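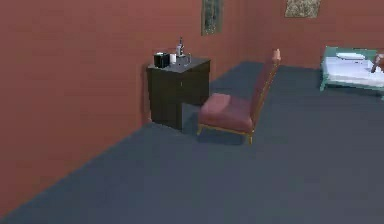 Last changed: 2/25/25

Evening Host (part-time), Fovberg Guesthouse, Tommont

Fovberg is a guesthouse with 40 beds, ten minutes on foot from the Tommont bus station. Our guests are mostly hikers, people who visit family at the hospital, and in the summer many cyclists. We are looking for a person who will take care of the front desk in the evening and help us keep the rooms in good order.

What you will do

You check in the guests who arrive after 4 p.m. and give them their keys. You answer the telephone and the e-mails, and you write the late bookings in our system, which is called Fundport. You do not need to know it already, we will teach you in the first week. Before the last bus comes you walk once through both floors and look that the lamps, heaters and windows are fine. If something is broken, you write it in the blue book for Sem Dewulf, who repairs it the next morning.

There is no cleaning of rooms in this job. Sometimes you will have to bring an extra blanket or make up a bed for a child.

Hours and pay

The position is for 24 hours per week, in shifts of 8 hours, from 3 p.m. to 11 p.m. One of the three shifts is normally on a weekend. We pay $169 per shift, and the evening meal from our kitchen is included. After 60 days we sit together and talk about how it goes, from both sides. Parking behind the house is free for staff.

What we ask from you

You speak English well enough to explain the way to a tired guest. A second language is welcome. You are at least 18 years old and you can carry a suitcase up one flight of stairs, because the old building has no elevator. Experience in a hotel is nice to have, but our last host came from a bakery and she stayed with us for six years.

How to apply

Please send a short letter and your resume to Willy Van Damme at the front office, or bring them by hand before noon. We do not need a photo. Tell us also from which date you can start. We answer every letter, usually within two weeks.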